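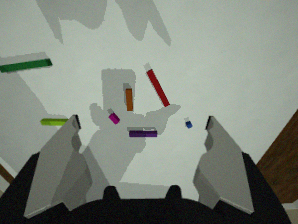
Step 3. Clear the desk before you touch the budget

Ok so steps 1 and 2 were getting the statements printed and finding a pen that works. Now the sorting.

Make four piles. Rent and bills, food, car, everything else. Don't make a fifth pile, you will want to, don't.

Receipts under five dollars go straight in "everything else". Life is short.

Step 4. Add up each pile

Calculator, phone, whatever. Write the total on a sticky note on top. Mine for February: 3,060 in, 3,623 out. Ouch. Found it pretty quick tho, 300 was a car repair I forgot and the rest was takeout and a Cullinane subscription I thoguht I'd cancelled.

Step 5. Pick one number to shrink

Just one. Food is easiest. I went from 600 a month down to a bit under that, then kept going. Rent you can't do much about this week.

Step 6. Put a date on it

Same day every month, before bills hit. Set an alarm. If you miss it do it the next day, dont wait for the next month.

Spreadsheet people: Finlay Baird posted his template in the comments, works fine, the tax tab is broken.

Step 7 (savings) coming when I get to it.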